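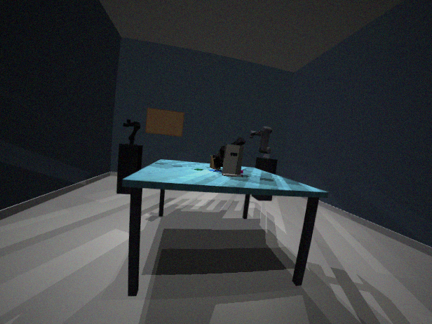 Babatunde Obi wants to know if the Wamach kit runs without the Paltari license. Yes for the sim scenes, no for the arm drivers. Will put that in the install notes.

Wamach table-top kit, data card
Maker: Lirkgate
Updated: April 12, 2019

724 simulated episodes, 22 held out for test. All rendered, no real footage. Arms on pedestals plus one at the table, small colored objects on top.

Known problems: shadows on floor too busy, fix planed for May. Logs drop after 100 resets, restart teh server.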